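Notes from the Rain Gauge
Hartley Weather Watchers newsletter, January

The hook echo that wasn't

Those of you who were on the mailing list by suppertime on the night of the big storm will remember receiving a message from me with the word ROTATION in the subject line, in capitals, followed by two exclamation points. I have since been asked to write a few words about it. I was asked fairly politely.

What I saw, on a radar display I had zoomed in on until it was mostly squares, was a notch on the southwest side of a thunderstorm cell west of Wetell. A notch on the southwest side is how a hook echo starts, and a hook echo is what you get when a supercell wraps rain around its rotating updraft. I had given a talk on that very subject in the fall, with slides. So I was primed, in the way that a man who has just bought a metal detector is primed to find Spanish gold.

The notch was a radio tower. More exactly, it was a gap in the return where the beam is partly blocked, and it has been sitting in the same place on every scan since the tower went up. Davoud Heydari, who spent a good part of his working life reading radar for a living and is too kind to bring it up at meetings, wrote back within four minutes. His whole message was "Check the velocity." I checked the velocity. The velocity showed a lot of air going from left to right, all of it in agreement with itself.

So, for the record and for new members, a refresher on what I should have done before reaching for the capitals.

Reflectivity, the green-yellow-red picture everyone knows, tells you how much energy is coming back from the rain and hail. It has nothing to say about wind. A hook in reflectivity is a hint. To back it up you want the velocity product, which shows motion toward the radar and away from it, and what you are looking for is strong inbound and strong outbound sitting right next to each other. Meteorologists call that a couplet. If the two colors are a county apart, you are looking at weather, which is legal.

You also want to know how high the beam is. Our nearest radar is 60 miles from Wetell, and even on the lowest tilt the beam is well off the ground by the time it gets there, so whatever we see at that range is the storm's midsection. Its feet could be doing anything. People forget this, me included.

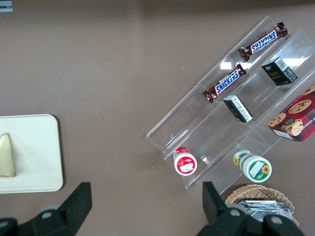 And then you want the environment. A supercell needs moisture, instability, something to lift the air, and wind that changes with height, and if the last of those is missing you can have all the heat and humidity you like and the storm will simply go up, rain on itself and quit. The morning sounding that day gave us a CAPE of 500 joules per kilogram, which is thin soup. The shear was respectable enough. But thin soup with good shear is mostly a recipe for a gusty line of showers, and a gusty line of showers duly arrived, knocked over the recycling bins on Triler Road and left for the coast.

I do want to say a word in defense of low-CAPE storms, partly out of self-interest. They can rotate. Cool-season setups with hardly any instability have produced tornadoes, often brief ones, often at night, often with warning times that make forecasters reach for the antacids. The updrafts are short and the whole storm may top out at a height that would embarrass a decent summer thundercloud. If you wait for the tall anvil and the textbook overshooting top, you will wait right through it. So being suspicious in winter is fine. Being suspicious in the subject line is where I went wrong.

Davoud has suggested a rule, and I have agreed to it in writing. Before anyone sends a message to the full list, they look at at least three scans in a row. A real feature moves with the storm. A blocked beam stays exactly where it is while the storm slides past behind it, like scenery in an old movie where the actors are pretending to drive. If the thing you are excited about has not budged in fifteen minutes, please go and make yourself a sandwich.

None of which replaces the official warnings. If a warning comes out for where you are, get to your basement or an inside room, and don't wait for me to send something. Recent history suggests mine would be about a tower anyway.

A few other items while I have the floor.

The Vundora station is back up after its anemometer spent most of the month reporting dead calm. The bearing had frozen. It has been replaced, and the first gust it logged was 27 miles an hour, so it seems to have been saving up. Please disregard any claims of a record quiet spell.

Snow measurers: the board gets cleared once every six hours at most. Clearing it every hour and adding up the results gives you a larger number, and we all know why you like it, but it doesn't match anyone else's. One report last winter came in at nearly double its neighbors across the street.

The cloud identification evening goes ahead at 7 p.m. in the usual room at Hartley. Bring prints or bring your phone. Davoud will be covering shelf clouds and wall clouds and how to tell them apart, and he has asked me, by name, to sit near the front.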